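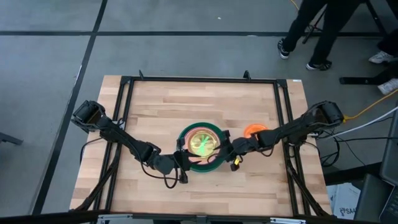

Woo-jin Baek wrote under my last post that I was salting my cabbage wrong, and that if I kept rinsing it the way I do I'd never get past the "wet sock" stage. Fair enough! I've now read that comment maybe ten times, and I've made two more batches since, so let me tell you how it went.

For anyone new, I've been trying to make kimchi at home since the winter. My first jar went in the trash. My second jar was edible if you were very hungry and had a lot of rice. The third one is the one I wrote about last time, the one that tasted okay but had no crunch at all – like eating something out of a lunchbox at the end of a long car ride.

So, the salt. I'd been using the fine table stuff because it was in the cupboard, and I'd been guessing at how much. Woo-jin said to get coarse sea salt, rub it mostly into the thick white parts near the root, and leave the leafy ends pretty much alone. Then turn the quarters over every so often. I had been dumping everything in a bowl of salty water and going off to watch TV (in my defense, a recipe told me to do that, and I'm sure it works fine for the person who wrote it).

I found the coarse salt at Semple, the little grocery on the corner past the dry cleaner, after striking out at two bigger stores. They also had the good pepper flakes, the ones that are bright red and a bit sticky, and the lady at the register looked in my basket and asked if I had fish sauce. I did not have fish sauce. I had thought I had fish sauce. I went back and got the fish sauce.

Batch four I salted for 90 minutes, which was what I had before I needed to pick up my sister. When I got back I bent one of the white parts and it snapped in half, and the comment had said it should bend like a thick piece of rubber. I went ahead anyway because I'm impatient, and the batch came out watery. All that water that should have come out in the bowl came out in the jar instead, and it pushed the paste right off the leaves. Good flavor though! Much better than anything before it. We ate it in fried rice for most of a week.

Batch five I started in the morning and just let it go until mid-afternoon. I turned the pieces whenever I walked by. I rinsed it three times but quickly, no soaking, and then – this was the big one for me – I let it drain in a colander, cut side down, for a good long while. I used to shake it twice and call it drained. You would not believe the puddle in the sink.

The paste I've stopped fussing with. Rice flour porridge, pepper flakes, garlic, a little ginger, the fish sauce, half a pear, and scallions cut long. I tried apple once and couldn't tell the difference. My sister swears she can. She also swears that Uslow, the place we used to go to when we both lived on the south side, puts soda in theirs, and I have no way to check that since they closed.

It sat on the counter for two days and then went into the fridge, on the bottom shelf, in the jar with the clamp lid. Put a plate under it. I didn't with batch one and I was wiping red juice out of the vegetable drawer well into the next month.

I opened it on day nine and it crunched. It really did! I stood there with the fridge door open eating it with my fingers. It's a little saltier than I'd like, so next time I'll rinse once more or cut back some in the paste, and I want to try radish too, the cubed kind, if Semple has the short fat ones in April like the lady said they might.

Cost, for those of you who asked: the cabbage was cheap, the pepper flakes were not, and I have enough of them left in the freezer for several more rounds. I'm still buying less of the stuff in tubs, so I'm calling it even.

Woo-jin, if you're reading, thank you, and please tell me what I should be doing about the outer leaves. I've been laying them over the top like a lid, and I don't know if that's a real thing or something I made up.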